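3.2 Where household things come to rest

Most of the literature on tidiness assumes that objects have homes. Our participants held the same belief with some force, and could usually point to the home in question, a drawer or a shelf or a hook by the door. The objects were elsewhere. Of the 20 households in the Nurnevville sample, only 4 kept what we came to call the small soft goods (tubes, sachets, packets, anything that slumps when put down) in the place they had named at the first interview. One of those four had moved in two weeks earlier and had not yet had time to fail.

We follow Kikuchi in separating storage from parking. Storage is a decision. Parking is what happens when the phone rings. Kikuchi's original account dealt with coats and bags, which are large enough to be tripped over and so get moved sooner or later. Small soft goods offer no such encouragement. They can stay parked on a table for a month without inconveniencing anyone, and in the Seixas Street flats a few of them had been there long enough to be dusted around.
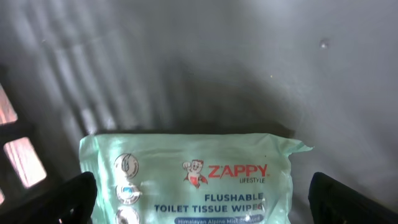
Participants were not careless people. Several ironed. When asked why a given item was on the table, they produced reasons quickly and with confidence, and the reasons were nearly always about the future: it was going upstairs, it was going in the car, it was waiting for somebody to finish it. We coded these as transit claims. A transit claim could survive any number of visits. At one address in the Flurkar development, the same jar of shoe cream was "on its way to the cupboard" in both the first interview and the last, and the cupboard was within reach of the respondent's chair.

The diaries complicate this a little. Each household was asked to note every time an item left the table and where it went, and the compliance was better than we deserved. What the entries show is that things do leave, mostly in the evening and mostly in batches, usually shortly before a visitor. They then return one at a time. Chu has described a similar pattern for kitchen counters and called it tidal, a word we resisted for most of a year and have now adopted. The return is quicker for items with a lid or cap, which we take to mean that such items get used, though it may only mean that they roll less and are noticed more. We did not test rolling.

Mixed company of the sort in Figure 2 was common in the sample. Toiletries and food were kept strictly apart in the stated homes (no participant named a shelf that held both) and then met on the table without remark.
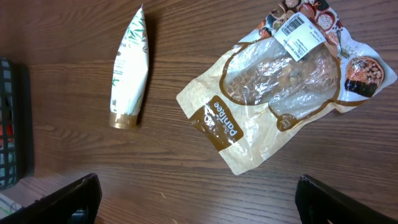
Figure 2. Small soft goods on a wooden tabletop: a white squeeze tube with a leaf pattern and a crumpled resealable snack pouch.

Resealable packaging deserves a separate word. The makers of such packaging presumably imagine a person who opens it, takes a modest amount, closes it and puts it away. We met this person twice. Elsewhere the seal seemed to work as a license to leave the thing out, on the grounds that it was closed and therefore, in some sense, already put away. "It's shut," as a respondent in Flurkar told us, with the air of someone ending a discussion.

None of this sits easily with the Gakine scale, which awards a household up to 100 points for order and deducts two for each item found outside its stated home. Under strict scoring, three of our households finished below zero. The scale does not allow for this, and its manual suggests checking the arithmetic. We checked the arithmetic. In Section 4 we propose a revised measure that scores the table separately, and leaves the drawers, which most participants asked us not to open, out of it altogether.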